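Residence Diary, Drindidstead House
January, entry 2
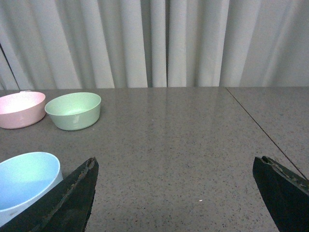

The morning was given to the Ibarra correspondence, which the Trust received last year in four unsorted cartons. The inventory now stands at 448 letters, with the final carton still to be opened. Most concern the lease of the lower meadow and the repair of the mill road, for which the Jostance parish paid 1,550 in two installments. The second receipt has not been found. Work was done with the pale pleated curtain drawn behind the gray table, in keeping with the reading room rules on daylight, and the older inks were legible without the lamp. Several letters from the wet spring mention a bridge at Ganix that does not appear on any map held here.

Mr. Remo Aebischer called at 11:30 to discuss the catalog. He prefers that entries be arranged by sender. The undersigned has asked for arrangement by date – the senders frequently wrote on behalf of one another – and the question was left open until the next meeting.

After lunch, 40 letters were flattened and placed in new folders. Two were set aside for the conservator on account of mold along the folds. The heating failed again shortly before four, and a request for service was left at the front office.

Tomorrow: the last carton, and a reply to the parish clerk regarding the bridge.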